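Section 6: Good practice for simulated table tasks

Welcome to the part of the Movasden guide we enjoyed writing most! By now your two-armed workspace loads cleanly and both hands answer to your commands, so you can start recording runs that other people will be able to use. The rules in this section apply to every task in the Mindska kitchen set, and they are the same ones our own operators follow.

6.1 Before you start a run

1. Load the task from the Famix menu and wait until the status bar turns green.
2. Read the task sentence out loud. If two people in the room would do different things after hearing it, rewrite it before you record (yes, even if it came from our own list).
3. Check that every object named in the sentence can be reached by at least one hand.
4. Set the hand speed to level 3. Level 4 is great fun, but please keep it for practice.
5. Press Reset once and let all the objects settle.

Note: Object positions change a little after each reset. Leave them as they come. A set where the tomato always sits in the same spot teaches very little, and the small shifts are where the good learning happens.

6.2 During the run

Start with both hands clear of the food and the dishes. Decide which hand will do the moving and which will steady or wait, and stick with that choice until the run ends. A waiting hand should stay open and still, well above the table, where it can't nudge a plate on the way past.

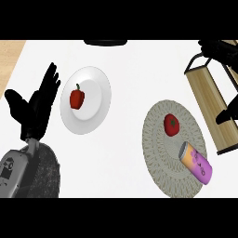
Larger items with handles or racks need more room than you might expect, so plan the whole path before you close your fingers on one. Lift first, then travel, then lower. Dragging is allowed only if the task sentence says "push" or "slide".

6. Approach each object from the side with the most free space.
7. Close the fingers slowly and pause for one full second before lifting.
8. Set objects down; never drop them, even from a small height.
9. When the task is done, open both hands, draw them back and press Stop.

Caution: Do not pass one hand through the space between the other hand and its object. The simulator will forgive you, but a real pair of arms running the same motion could collide and damage the finger joints.

Caution: Never replay a simulated run on real hardware until it has passed the check in 6.3.

6.3 Checking and saving

Open the run in the Mercado viewer and watch it once at normal speed, then once at half speed. Look for fingers sinking into objects, for items that jump without being touched, and for long idle stretches. Any of these means the run is marked "repeat". Don't trim it to hide the fault — a clean second try nearly always takes less time than the editing.

A run may last up to 59 seconds. Longer ones are rejected on upload, so split the task if you keep hitting the limit.

Note: The shared library now holds over 1,000 checked runs, and new ones are added every June. Failed runs are welcome too, as long as they carry the "failed" label and a short line saying what went wrong. We love getting these!

Next: Section 7, Naming and labelling your runs.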